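Prorkham Sorting Room – Gallery
Posted 8/31/24

The small-parts room at Prorkham sorts returned pieces from the Stendach line. Until this year all of it was done by hand, at two long benches, with trays and tweezers. Part of the job is now being moved over to small arms that pick up one item at a time. The room has 29 people on two shifts, and all of them have had a turn at the trial bench.

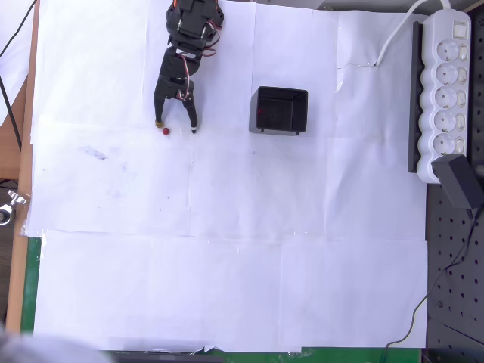 Sorters at the trial bench no longer spend the whole shift bent over a tray. They set up the work, watch the picks, and write down each miss on the Hsiao sheet. Most practice is done with stand-ins before real parts are used, like the small red ball on the paper under the open fingers, with the black box next to it. The paper covering is taped down sheet by sheet, and the seams are checked at the start of a shift. Anyone on the bench can stop the arm and does not need to ask first.

The hand benches are staying. Mixed lots and anything bent or greasy still go there, and the people who know those lots best did not want to give them up. Wrist complaints were the main reason the trial was approved, so the hours at each bench are now written down too.

Training is 55 minutes in the Imuno room, then 200 supervised picks. Pay grade does not change during the trial – that was agreed before the first arm came in. The shift lists will be looked at again in October, and comments can be left in the folder by the door until then.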